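Week 6 handout: when the arm lets go

Okay, so last week I promised you the Bodley cell story. Nam-gil Baek and I had the arm set to move 30 clear cubes from a bowl into the marked squares, and it kept closing on nothing and reporting a good grasp. It then carried its "cube" over, opened up, and went back for more! 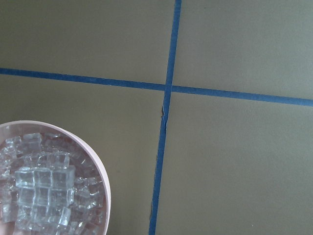 My own first guess was the force threshold, and I was wrong (I lost a whole afternoon to it). Revathi Chacko pulled the logs and found the depth readings were garbage. Clear cubes heaped in a pink bowl let the bowl's color through, so the sensor has very little to hold on to. The blue tape has its own trap: it's crinkled just below the crossing, and a lifted edge can catch a fingertip.

The safety part, please read it! A false grasp means the controller thinks it's carrying something, so our slow-approach rule never kicked in. Hit stop before you reach in, every time.

For September: read the Maruyama notes and bring one grasp check that doesn't use depth.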